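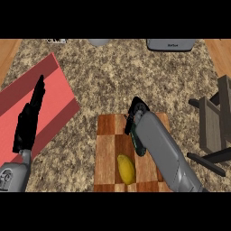
# Planning a robot demonstration for the spring open day: live arms, simulation, or both?

**Posted by Nawal Tazi**

Our branch library has been offered a two-arm robot demonstration for its open day in April. The offer comes from Herov, a training center in Skimmont, which would bring either a pair of real arms or a large screen showing the same kind of kitchen task in simulation. The picture comes from the simulated version, with the right arm holding a green item over the cutting board.

We expect up to 430 visitors over the day, many of them families. The room assigned to us is on the second floor and has one entrance. I would appreciate guidance on the following points:

- whether a simulated demonstration holds the attention of a general audience
- how long each session should last
- what the host institution is normally expected to provide

The center has asked for a decision before the end of January.

---

**Zdenka Tomić**

I coordinated a comparable visit for the adult education office in Kimska, where attendance reached 483. We used both formats, and I would recommend the same arrangement if the room permits it.

The simulation ran on the wall screen from opening until closing. Visitors could approach it at any time, and a presenter restarted the task when someone asked to see it again. The live arms were shown on a fixed schedule, in sessions of 30 minutes, with the last one at 2 p.m. Each session consisted of a short introduction, the task itself, and questions. Younger children tended to leave during the questions, so seats near the door should be kept for families.

With regard to the simulation alone, our visitors stayed longer when the presenter told them what the arms were meant to do before starting. A checkered board with a lemon-like fruit on it is easy to follow from the back row. Adults asked mainly whether the motion was recorded or controlled by a person at that moment. Please obtain the answer from the center in advance, as our own staff were unable to give one.

The host provided the following:

1. A separate electrical circuit for the live arms
2. A barrier in front of the table
3. A staff member at the entrance during each session
4. Printed schedules in large type

Please also confirm that the elevator can carry the equipment cases. Ours could not, and the live table was moved to the ground floor the evening before.

---

**Leandro Jara**

Simulation only. It needs a screen and one outlet, and you will not have to arrange a barrier. Check the blinds, as our screen could not be read after lunch.

---

**Lamduan Klinhom**

I agree with most of the first reply, but 30 minutes is too long for a family audience. The Slaoui museum limits its sessions to half of that and admits visitors by ticket. Your insurance office should also be consulted before live equipment is accepted. In our case the written approval took longer than the rest of the preparation.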